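Tendgate: a small word list for cleaning and bathroom stuff

README, third version

Hi! I started Tendgate because I kept buying things for the sink and had no idea what to call them in my notes. Is it a soap dish, a soap tray, a soap saver, a soap rest? Shops use all four, sometimes on the same page, and my price-tracking spreadsheet was a mess. So I began collecting product names and grouping the ones that mean the same thing (then I got carried away, as I do).

What you get is one plain text file with 900 product names, sorted into 471 groups. Each line has the name, the group it belongs to, and a short note if I had doubts. No prices, no links, no shop names.

Where the names come from

Mostly from my own shopping notes, old paper catalogs, and a pile of flyers from a home goods store called Prullau. I typed everything in by hand, so yes, there are typos, and I've left the ones that were printed that way. If a flyer says "soap dsih", the file says "soap dsih".
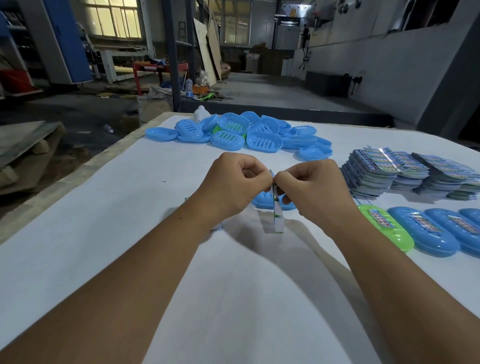 Qiu wrote in to ask whether draining dishes and flat ones shouldn't be two separate groups, given that people search for them differently and a flat one turns your soap to mush.

Fair point! They were one group in the first two versions and I split them in this one. If you built anything on the older grouping, check your soap lines before you update.

How to use it

Open it in any spreadsheet program and pick tab as the separator. Commas will break it, because product names are full of commas ("dish, oval, blue, with slots"). I use it inside Skiria, my little list-cleaning script, but you don't need Skiria for anything.

Color words stay in the name. I know some of you want them stripped out. I tried it one September evening and ended up with dozens of lines that just said "dish", so back they went.

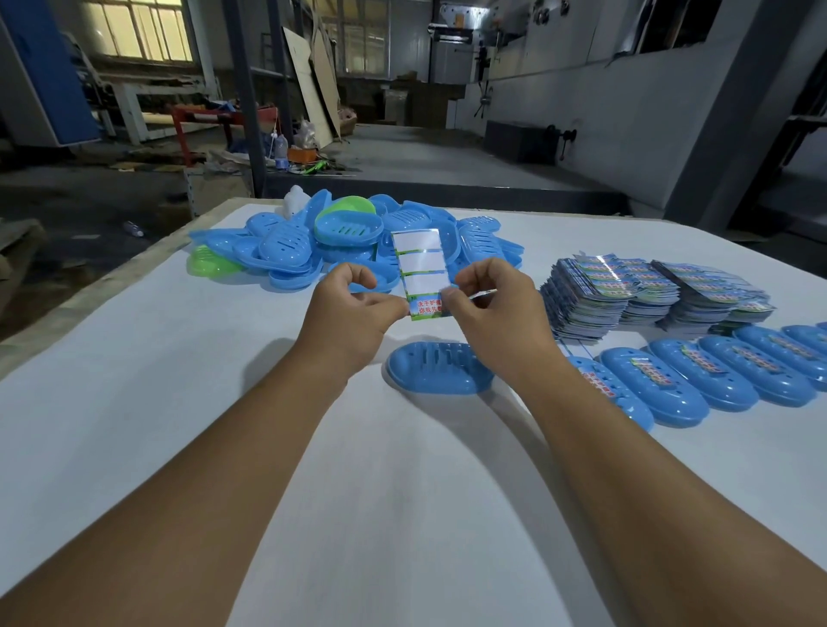 Light-blue oval soap dish, slotted, with a label strip.

Things I'm not happy with

Sponges. I have about 568 sponge names waiting in a separate notes file and no clue how to group them, so none of those are in here yet. Brushes are also shaky: "nail brush" and "hand brush" overlap in some catalogs and mean very different things in others. I went with my gut and marked those lines with a question mark.
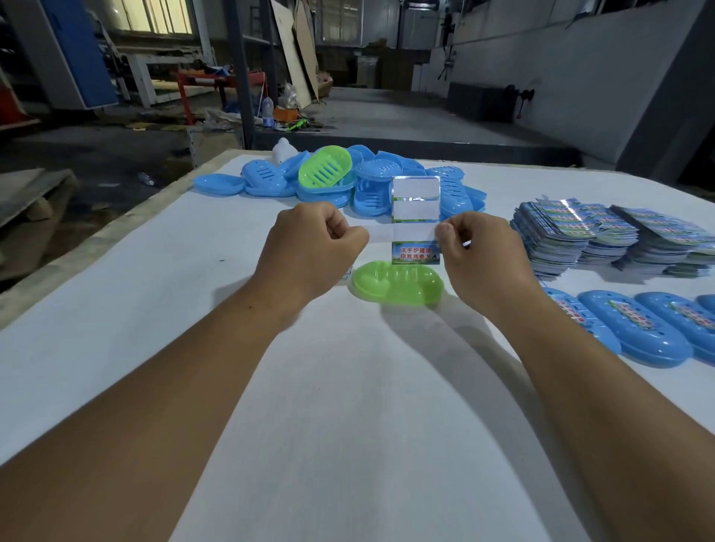 Could the question marks go in their own column, one reader wanted to know, so that sorting by name doesn't get thrown off?

Yes, next version. For now, search for " ?" with the space in front and you'll find them all.

License and fixes

Use it for whatever you like, a mention is nice but not needed. If you spot a wrong group, send me the line as it is now and the line as you think it should be. I usually get to fixes late in the evening, after the dishes.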